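Lisham Neighbors Help Board
Home > Household > Storage and tidying

How do you sort small bathroom things in one box so they do not become a mess again?

Asked by Hajnalka Szűcs
Viewed 1270 times, 3 answers

Hello everybody. I moved to Brestville in May and my new bathroom has no cabinet, only a sink and a very narrow shelf for the soap. So all the small things (toothpaste, plasters, medicine packets, samples, cotton, hair pins) must live in one open white box, and the box lives on the brown table in the hall. I started to fill it, and the toothpaste is still on the table because I don't know where it should go.
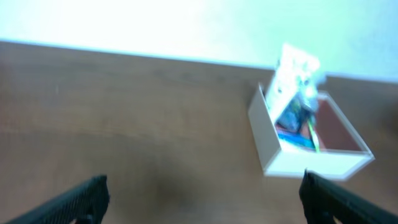
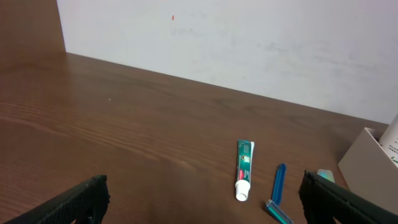 What I tried already

First I put everything in lying down. It looked good for maybe two days. Then I needed a plaster, I had to lift all the other things, and after this it was a mess again. Now I put the flat things standing, with the tall white one at the left side. This is better, but when I take one thing out, the others fall to the side where there is still free space.

My questions are these:

1. Should the toothpaste be in the same box with the packets or not? It is a small tube, so it would fit. But I use it every morning and every evening, and the packets maybe once in a month.

2. How do you stop the standing things from falling, if the box has no compartments? I looked at the drawer dividers from Hillov, but they are made for deep drawers and my box is shallow.

3. Is there some rule for what should be in front and what in the back?

I rent the apartment, so please no answers with drilling. The wall behind the table has already some marks and I don't want to add more. Thank you in advance, and sorry if my English is not perfect.

ANSWER 1 (34 people found this helpful)
Marked as best answer by the asker

Hello Hajnalka. I lived six years with one box for everything, so maybe my experience can help you. I answer in the same order as you asked.

Toothpaste. I would keep it out of the box. Things for every day and things for once in a month should not share one place, or you disturb the second group each time you reach for the first. Take a cup or a clean jam jar, put the tube in it with the cap down, and the toothbrush next to it. The cup can stand on your narrow shelf if it is wide enough for that. With the cap down the paste also comes easier when the tube is almost finished.

If the cup does not fit on the shelf, keep it on the table beside the box. One more object on the table, I know, but you will stop digging.

Standing things. Your idea to put the flat packets upright is good, please don't give it up. The problem is only the free space. You can make it smaller in a cheap way:

— Take the cardboard from a cereal box or a tea box.
— Measure the inside of your white box, the width and the height.
— Cut a strip as long as the width plus four finger widths, and as high as the wall of the box or a little lower.
— Fold two finger widths at each end, so you have two small flaps.
— Push it in where the packets finish, with the flaps along the walls. A little piece of tape on each flap is enough.

Now the packets have a wall to lean on. When you have more packets you move the strip, when you have fewer you move it back. I made mine three times before the size was good, so don't be angry if the first one is crooked.

A tall packet that comes far over the rim can be folded, if it is only paper inside. If it has tablets in it, leave it as it is and put it at the end, against the wall of the box. And don't throw away the paper with instructions! I did this once with an allergy medicine and I had to call the pharmacy to ask how many I can take.

Front and back. My rule is simple. Low things in front, high things in the back, so that you can see all of them from your usual place. Inside the same height I put plasters the nearest, because when you need a plaster you have only one free hand.

For the free half of the box I would use small cups or the lids of old jars for the pins and the cotton. Pins go everywhere if they have no cup.

Last advice: look at the dates on the medicine before you sort it. When I did this the first time, a big part of my box went back to the pharmacy, and the space problem was much smaller.

Ildikó Farkas

Comment from the asker:
Thank you very much, Ildikó! I made the strip from a tea box and it stands. The first one I cut too short, as you said. The toothpaste has a glass now. I have still to check the dates.

Comment from Ildikó Farkas:
I am glad! If the cardboard becomes soft from the damp air, put clear tape on both sides of it before you fold.

ANSWER 2 (2 people found this helpful)

just buy a hanging organizer with pockets, they have them at the Piras store. goes over the door, no drilling. mine has 80 cm and everything fits

Comment from the asker:
Thank you, but my bathroom door is a sliding one, so I can not hang something over it. For other people it is maybe a good solution.

ANSWER 3 (5 people found this helpful)

I agree with the first answer about the toothpaste. I want to add only something about the hall. If the box is not in the bathroom, this is better for the medicine, as a bathroom is warm and humid after each shower. Many packets say to keep in a dry place. So I would leave the medicine box on the table also in the case that you get a cabinet later. But if small children visit you, an open box on a table is not a good place for tablets. Then a box with a lid on a high shelf is what you need, and the open one can be for cotton, samples and hair things.

Also, write the month of opening on creams and drops with a marker. I always think I will remember it and I never do.

Related questions
How to store samples from the drugstore without a drawer
Small bathroom with sliding door, where to put towels
How to clean a white plastic box that became yellow
What to do with half empty tubes before moving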